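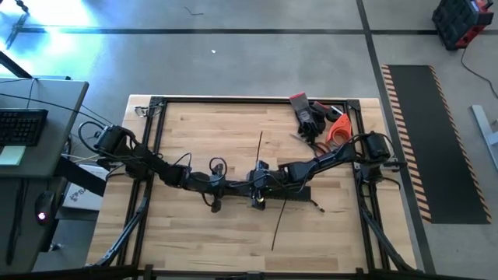
How to Look After a Butcher-Block Workbench Top

Filed under: Workshop & Garage > Benches and Surfaces

I love a butcher-block top. Those long, narrow strips of hardwood look good on day one and better every year after, and keeping them that way takes so little work! My own bench in Custbridge cost me 154 dollars secondhand, and this is the routine I use on it.

1. Clear what you can. Gloves, loose cable ends, rulers and bits of plastic all go in a bin. If something is bolted to the edge, leave it alone and work up to it.

2. Brush, then wipe. A soft brush gets grit out of the seams. Follow with a damp (not dripping) cloth, always along the strips, and dry right away.

3. Look across the surface from a low angle, with the light in front of you. Fine scratches and small dark specks show up much better this way.

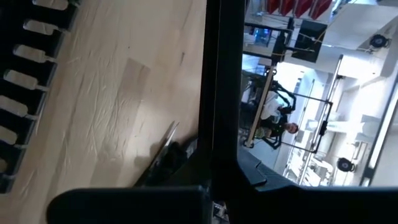
Pale wood can fool you, though — a lighter patch may be nothing more than glare, so move your head before you reach for the sandpaper. If the patch moves too, it's light. If it stays put, rub it with a dry cloth first.

4. Sand only where you need to, by hand, with the grain. Start at 180 grit and finish at 220. Dolores Blackwood taught me to feather well past the scratch, and it makes a huge difference.

5. Oil it. Mineral oil is fine for a light-duty bench. Wipe on a thin coat, wait 20 minutes, buff off the extra and leave it overnight. I do mine every September — it's my favorite shop job of the year!

Lay used oily rags flat outdoors to dry before you throw them out, especially if you switch to linseed or tung oil.

Contact | © 2023 Skukine Workshop Notes | Back to top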